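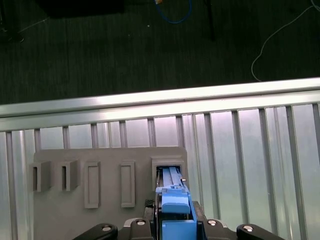
Uvstead Workshop > Tips > Cleaning Up

I put off cleaning the grooves in my bench for most of the winter, and wow, did they fill up! Sawdust, bits of wire, a washer I'd been hunting since May. My vacuum nozzle was too fat to get in there, so I taped a drinking straw to the end of the hose (leave a little gap at the side or the motor howls) and that got most of it.

For the packed-in gunk I use an old toothbrush with the head trimmed narrow, plus a drop of dish soap in warm water. Wipe it dry right after. If it's greasy, 70 percent rubbing alcohol on a rag works great - open a window first and keep it away from anything hot.

Oh, and do the floor last. I always forget and end up sweeping twice.

Contact Uvstead Workshop | Back to top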